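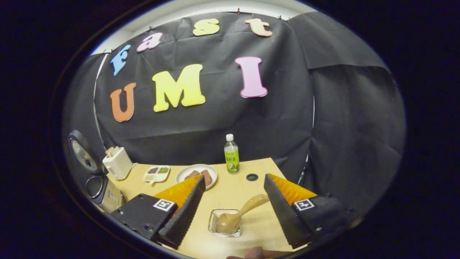 Foam letters pinned to a black backdrop cloth, with a toaster on the table in front.

Section 3: Hanging your backdrop

I've put up the Flasus backdrop kit more times than I can remember, in my garage, in two school gyms and once in a tent, so what follows is the order that works for me. The printed card in the box has it a little differently. Use whichever you like, but please read the cautions either way.

Before you start

You'll need the two stands, the crossbar (it comes in pieces), the cloth, the bag of clips and a tape measure. Give yourself 30 minutes the first time. A second person helps a lot at step 4. Mine is usually Yuzhen Lei, who is taller than I am.

1. Open both stands and spread the legs until the center brace is level. Leave the poles short for now!

2. Push the crossbar pieces together until each button clicks. If a button sticks, wiggle the joint a bit and try again. Don't use a hammer (I did, and had to order a new piece from Pryor).

3. Slide the cloth onto the bar through the sewn pocket, with the hem seam facing the wall.

4. Lift the bar onto both stands together and tighten the wing nuts by hand.

5. Raise one side a few inches, then the other, and keep swapping until you reach the height you want.

6. Put a sandbag on the back leg of each stand.

CAUTION: Don't raise one side all the way up first. The bar will slide, and it slides fast.

CAUTION: Keep the cloth well away from heaters and hot lamps.

Note on wrinkles: The cloth comes folded in a tight square, so expect creases. A garment steamer on low takes most of them out once it's hanging. I've used the Komeck steamer and an old one from my mom, and they did equally well. Asger Baldursdóttir rolls hers on a cardboard tube between uses and swears by it.

Adding letters or signs

7. Lay your letters out on the floor first and check the spacing. It's so much easier than moving pins around on a ladder.

8. Pin the middle letter of each row, then work outward. Use two pins per letter, pushed in at a slant through the cloth only.

9. Walk back to where people will be standing and look again. Mine always lean left, so I fix that now.

Note: Skip double-sided tape. It leaves a shiny patch on black fabric that I've never gotten out.

Spare parts

The clips are part number 544 in the Eltik catalog, and they fit the older bars too. If you lose a wing nut, any hardware store will have one, so take the other one along to match the thread.

Section 4 covers taking everything down and getting it all back in the bag.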